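December 4, 2018

Up early. Coffee, then the boxes. I want the plain white ones sorted before the end of the week, and I still can't decide whether they go under the table or along the wall.

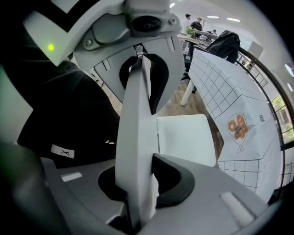
Dzifa Nyarko
Bookkeeper and keeper of this diary

Adjoa called at lunch about the tablecloth. She thinks the grid will make me dizzy. I like it. Black lines on white, and it hides pen marks better than the old one did. The crease should drop out if I leave it alone.

Paid the 444 for the Carnell order and wrote it in the book.

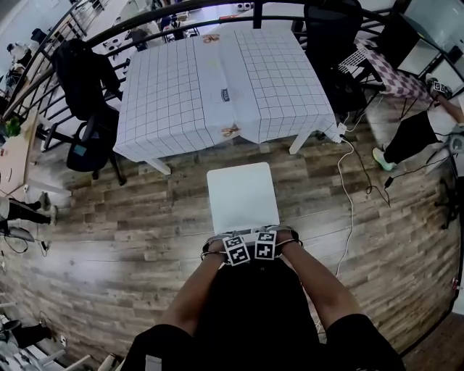 Tomorrow I need to do something with the cables on the floor. I keep stepping over them to get to the chair. Iddrisu has clips left over from July and said he would bring 13 of them, which ought to do it. The white cable can stay where it is for now.

Soup for supper. Bed by ten.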